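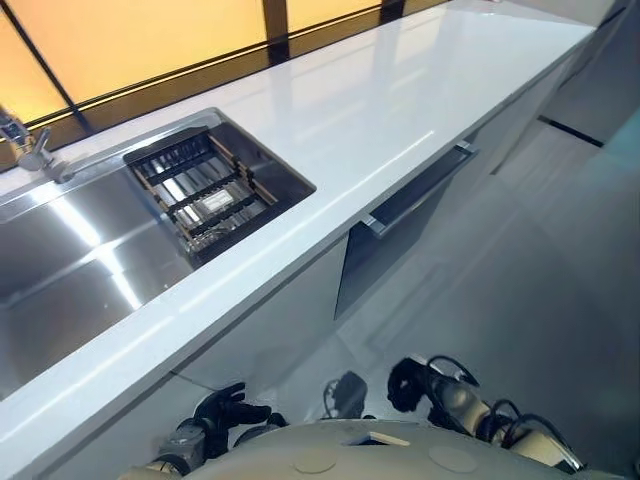

Double sink with a slotted dish rack.

We use cookies to improve your experience. By continuing to browse you accept our cookie policy. Accept / Manage settings

The blood spot test that flunked 54 foods

My sister-in-law mailed a few drops of blood to a company called Bimness in February and got back a colour chart. It covered 200 foods. Green meant go ahead, yellow meant be careful, and red meant stop. She had 54 reds, among them eggs, oats, almonds and the yogurt she'd eaten nearly every morning for a year.

She has had headaches and a sore stomach since the fall, and she was tired of being told her bloodwork looked fine. I understand the appeal of a chart. Her family doctor gave her ten minutes and a requisition form. Bimness gave her a personal dashboard and a greeting with her name in it.

I still think she was sold something close to nothing.

Kits like this one measure a type of antibody called IgG. Most of us make IgG to the things we eat, and having it in your blood mostly shows that you've eaten the food. Allergists have been saying so for years. It would explain why her daily yogurt came up red and lychee, which she has never tasted, came up a reassuring green. A true food allergy usually involves a different antibody, IgE, and even that result has to be read alongside what happens when the person eats the food.

The company's website doesn't quite claim otherwise. I read it twice. The word used is "reactivity", and the small print says the results are not intended to diagnose any condition. So what are they intended to do? The button under the results offered her a subscription to Semaseck, a line of meal powders made, happily enough, from her green foods.
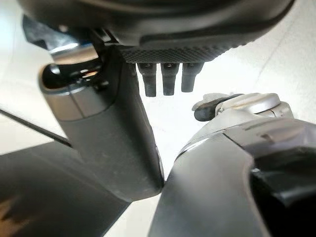

Three short black fingers under a textured grip band.

People will say it worked for them, and I believe that they feel better. If you drop 54 foods you will probably stop eating takeout and go easy on beer. You'll sleep better. You might also, by sheer luck, cut out the one thing that was bothering you, and then never learn which one it was. Some complaints come and go by themselves, and we tend to buy the kit on the bad week.

What bothers me more is the harm done in a quiet way. My sister-in-law lost weight she didn't need to lose. She began packing her own food for family dinners. Worse, she put off the follow-up appointment, thinking she already had her answer. Parents are ordering these for kids now, and a child who drops milk, eggs and wheat on the strength of a chart can end up short of things a growing body needs.

Domnica Bratu, a dietitian I called on Tuesday, was more patient about it than I am. She has clients keep a plain food and symptom diary, then take out one or two likely foods for a short stretch and bring them back one at a time. It's slow and you can do it in a notebook. "If you have belly pain and you're cutting wheat, get the celiac blood test first," she told me, "while you're still eating it."

The kit cost a bit over $100. I'd have less to complain about if that money bought an honest maybe. My sister-in-law is eating eggs again, somewhat nervously, and her appointment is rebooked.

Comments (3)

Roxana Husar
I did one of these and my headaches stopped in 2 weeks. You can call it luck but I'm not going back to dairy to find out.

Tănase
Sent in samples from the same finger under two names. Different reds. Asked for a refund and got a coupon.

Clulura
Would have liked more on how long it takes to see an allergist. Where I live the wait is the whole reason people buy these things.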